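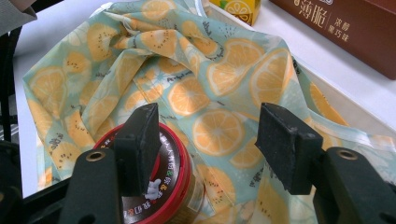 Dusska Releases Jalumis 4, a Perception and Grasp Planning Package for Cloth and Mixed Tabletop Items

LAMILCOMBE, September. Dusska today released version 4 of Jalumis, its software for finding, grasping and moving soft items that share a work surface with rigid ones. The release is available now to existing license holders and will be offered to new customers later this month.

Jalumis takes in images from a camera mounted at the gripper and returns a ranked list of grasps for a two-finger tool. Earlier versions treated the work surface as a set of separate objects, each with its own outline. That approach works for boxes and jars. It works poorly for thin cloth, where folds hide the outline and a printed pattern can be mistaken for the edge of something else.

Version 4 changes how the software handles patterned fabric. A printed orange slice on a tablecloth has a clear round border and strong color, and the previous release would often report it as a separate item. The new segmentation model compares each candidate edge with the shading of the folds around it before deciding whether the edge belongs to an object or to the print. It was trained on 2792 hand-labeled recordings made with hand-held grippers on ordinary tables, with fabric lying against jars, trays and packaged food.

The planner has also been rewritten. When cloth lies next to a rigid item, Jalumis 4 now plans for both. It looks for a ridge in the fabric that both fingers can close on, then checks the path of each finger separately against nearby lids, rims and boxes. If one finger would come down on a lid, the planner shifts or rotates the approach and scores it again. Users can set the minimum clearance for each finger in the configuration file.

Other changes in this release:

Recordings from hand-held grippers can be replayed in the planner without conversion. The viewer shows the recorded finger positions beside the ones Jalumis would have chosen.

Finger pad thickness and compression are now settings of their own. Foam, rubber and bare metal profiles are included, and users can add others.

Objects partly covered by the gripper itself are kept in the model for 5 seconds after they were last seen. The time can be changed.

Small print and lettering on packages is ignored by default during segmentation. It can be turned back on for sites that use it for identification.

Planning time for a single grasp is roughly 6 percent longer than in version 3 with default settings. Sites that handle only rigid items can turn off the fabric model and will see no change in speed.

Jalumis 4 was tested at Ho, a packing and returns operation that handles household textiles along with boxed and jarred goods. Ho ran the new planner beside the old one during the spring and sent back the cases where the two disagreed. Many of these involved fabric draped over the rim of a tray, and they led to a separate rule for cloth that hangs from a raised edge.

Some limits remain. Jalumis 4 does not plan folding. Transparent film and very loose knits are not supported. Two pieces of cloth with the same print are still likely to be reported as one when they overlap.

Customers on version 3 can upgrade under their current agreement. Configuration files from version 3 will load, but clearance values should be checked before first use because they now apply per finger. Versions 1 and 2 will stop receiving fixes at the end of the year.

About Dusska

Dusska develops perception and planning software for robotic handling. The company is based in Lamilcombe. Release notes and installation instructions for Jalumis 4 are available to license holders through the customer portal.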